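Budgeting for a garment folding cell: what am I missing besides the arm and gripper?

Asked by Greer Rennie in Equipment and Purchasing
Tags: grippers, textiles, costing, spares

I look after equipment for a small laundry in Trenthorpe and have been asked for a capital figure for one folding station by the end of January. The work is short-sleeved tops, single item at a time, taken from a white table and put into a perforated plastic container next to it. Throughput is not critical. The station would take over one position on the evening shift.

I have a price for the arm and a price for a parallel two-finger gripper. My draft has five lines: arm, gripper, wrist camera, table and container, installation. Finance will not reopen the number once it is signed, so I would like to get the omissions out now. The wrist view below is typical of the job.

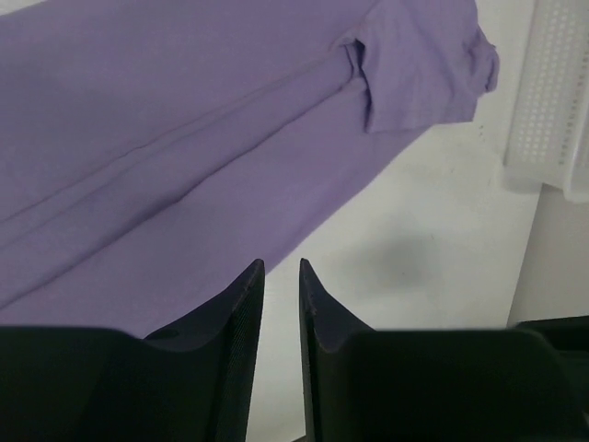

Wrist camera view: purple top at left, black fingers in the foreground, perforated container at upper right.

Specific questions:
Is a wrist camera enough, or should I cost a fixed one as well?
What should I allow for fingers as a consumable?
Does the table surface matter for the budget, or is it a detail for later?

Already read the Utwood buying guide. It covers boxes and rigid parts only.

Answer by Urs Holzer (accepted)

Taking your questions in order.

Camera. Cost both. In your view the fingers and gripper body fill the bottom of the picture and the garment runs out at the left. That is normal for a wrist mount and fine for the last part of the approach, but you cannot plan a fold from a garment you can only partly see. A fixed overhead camera needs a bracket, a cable run and a calibration target. Put these on a separate line or they will vanish into installation. White items on a white table are also harder to segment than that purple one, so check your actual mix before you settle on the surface colour.

Fingers. Yours come to a narrow tip, which suits picking up a single layer. Whatever lining you use on the gripping faces will wear, and knit fabric holds lint. I budget four pairs for the first year, plus one spare gripper if the lead time is longer than you can tolerate being down. Get the pair price in writing. Suppliers quote the gripper keenly and recover it on the fingers.

Table. It belongs in the budget. The fingertips will touch it on nearly every pick, so you want either a slightly compliant top or some compliance at the wrist. A replaceable sheet over a rigid base is cheaper than either and can be changed by the shift.

Lines missing from your draft: guarding or a risk assessment that justifies its absence, lighting, operator training, software maintenance after year one, and engineering time for every new garment type. The last is usually the largest and is the one most often left at zero.

Answer by Callum Farquharson

Agree with the above. Fix the container position mechanically. Two locating stops cost very little and save re-teaching the drop point every time it is knocked. Ask for a trial on your own garments before the order, three days minimum, with failed picks logged. We did this with Shearer and changed the gripper stroke as a result, before paying for it.

Answer by Keir Ritchie

just get Ustalix, they do the whole thing

Comment by Mervin Grewal on the answer by Keir Ritchie
Do they quote for single stations? Our enquiry was declined on size.

Comment by Greer Rennie on the answer by Urs Holzer
Thank you. Fixed camera, bracket and finger sets now have their own lines. Is your spare gripper figure for a like-for-like unit or a cheaper stand-in?

Comment by Urs Holzer
Like for like. A different unit means a different tool offset and you lose the afternoon.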